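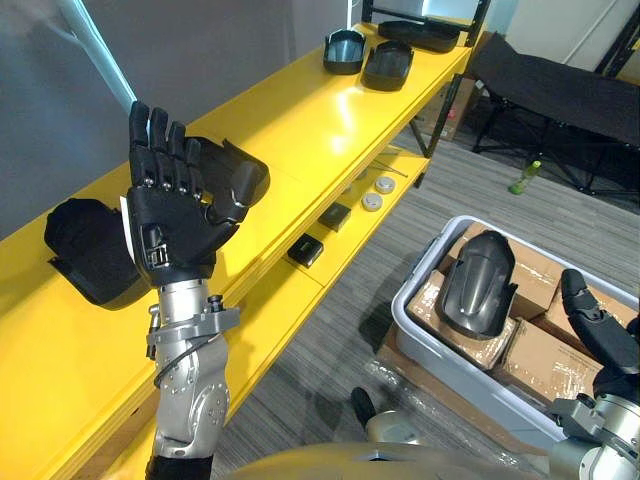 Govau hand kit, service plan or not?

halim_line2
We have the Govau two-arm kit on a 28 day evaluation. Task is thin molded shells, shelf to bin. The base quote covers arms, hands and controller. The service plan adds remote tuning and finger replacement at 115 a month per hand. Does anyone here pay for it?

torque_spec
Paid for one year. Used it twice, both for thumb tendons. Grip tuning you can do yourself from the config page. Skip it.

flencombe_ops
Disagree. Tuning a rigid box is easy. A curved shell with a raised lip is a different problem, and the default grip closes too far. Remote support fixed ours in 7 sessions. I would not have got there alone.
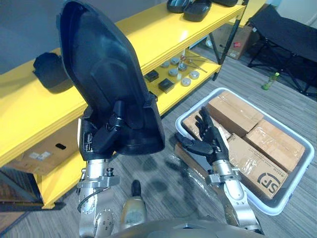
Illunero Handling Group / Evaluation Board / End Effectors

torque_spec
Seven sessions is a lot for one part family. Were you holding by the lower edge or across the back?

flencombe_ops
Lower edge. Across the back blocked the wrist on placement.

halim_line2
Same approach on our side. Left hand takes the shell by the lower edge, right hand stays open.
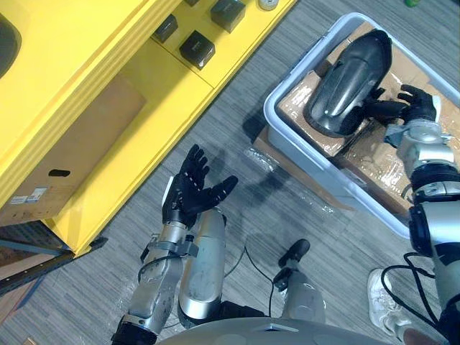 Right hand on the lower end of the shell, left hand open.

gridlock40
That grip is fine for pick. For release I would want a flat surface under the part. Tape and film on cartons are a poor reference for any force threshold. Run 100 cycles on a board before you judge the kit.

torque_spec
Agree on the board. It says nothing about the plan, though.

halim_line2
Board added. Parts go side by side, arched end up the same way each time.
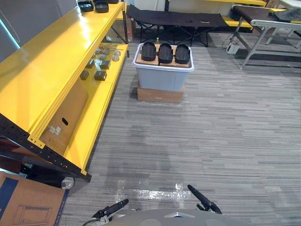 Three parts on the board, bin underneath.

flencombe_ops
Log finger current on every release and send it to support while the evaluation still covers you.

halim_line2
Will do. Does the plan price change if only one hand is enrolled?

flencombe_ops
No. It is per hand, billed separately.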